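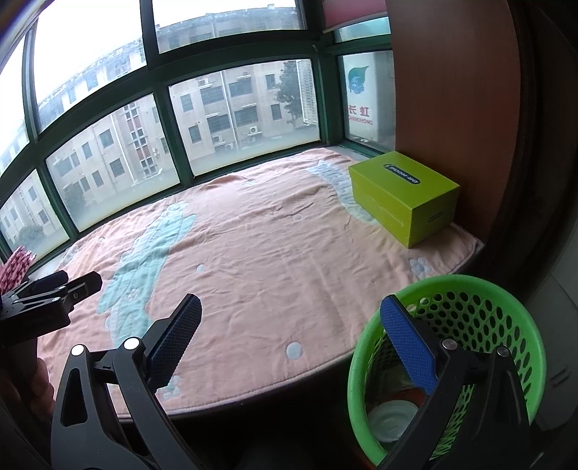 Electronic Security and Building Systems, Technical Documentation Group

Support > Tumetti Access Control > Installation and Set-up > Section 6: Door Controllers

6. Commissioning a Tumetti door controller

This section covers addressing, enrolment and testing of a door controller on an existing Tumetti network. It applies to controllers fitted with the Ramalon reader interface. For sites still running the older Osagie interface, use Section 9.

6.1 Before starting

The controller must be mounted, earthed and connected to its supply. Lock outputs remain disconnected until step 12. The installer needs a login with Engineer rights; an Operator login can view the controller but cannot enrol it.

Maximum cable length between the controller and any reader is 105 metres, using screened cable. The bus between controllers may be run to 500 metres in total before a repeater is required.

CAUTION: Isolate mains and battery supplies before opening the enclosure. The battery terminals stay live when only the mains is isolated.

6.2 Setting the address

1. Set all DIP switches to OFF.
2. Set the controller address on switches 1 to 5 according to the site schedule. Address 0 is reserved for the head unit.
3. If the controller is the last device on the bus, set switch 8 to ON to engage the termination resistor.
4. Refit the tamper bracket and restore power, mains first, then battery.
5. Wait for the STATUS indicator to change from red to flashing amber.

Note: The address is read at power-up only. A change made while the controller is running has no effect until the next restart.

6.3 Enrolling the controller

6. Log in to Nandoretti Manager and open Hardware > Bus > Unassigned.
7. Select the new controller. Check that the serial number on screen matches the label inside the enclosure door.
8. Choose Enrol. The STATUS indicator turns steady green when the encryption keys have been exchanged.
9. Enter a door name. Names are limited to 24 characters and must not contain a comma.
10. Assign the door to an area and a time schedule. A door with no schedule defaults to permanently locked.
11. Download the cardholder database. The controller stores up to 3,000 cardholders locally and continues to grant access from this list if the bus fails.

CAUTION: Do not remove power during the download. An interrupted download clears the local list and no cards will be accepted at that door.

6.4 Connecting and testing the lock

12. Isolate the controller and connect the lock to terminals L+ and L-. Fit the supplied suppression diode across the lock coil, band towards L+.
13. Set jumper J4 to FS (fail safe) or FE (fail secure) to match the lock type. Doors on an egress path must be set in accordance with the fire engineer's report and the local building code.
14. Restore power and present a valid card. Confirm that the lock releases and the event appears in the log.
15. Present an unenrolled card. Confirm that access is denied.
16. Press the request-to-exit button, open the door and hold it open past the set time. Confirm that the Door Held alarm is raised.
17. Operate the fire panel interface and confirm release at every door on the egress schedule.
18. Record the results on form 2 and leave a copy in the enclosure.

Note: If the event log shows Door Forced on a normal exit, the request-to-exit input is probably wired as normally closed. Change the input type under Hardware > Inputs.

Document revised October 17, 2019. Technical review: Mafalda Matos.

Filed under: Access Control, Controllers, Installer Guides

Comments (3)

Olumide Eze
Step 8 sticks on flashing amber for me on a two-controller bus. Both have switch 8 on. Is that the problem?

Songül Şimşekoğlu
@Olumide Only the end unit should have it on. Turn it off at the first one and power cycle. Mine enrolled straight away after that.

Jummai Nwosu
Could the terminal diagram from the old manual be put back in? The labelling on the board is very small and hard to read once the loom is in.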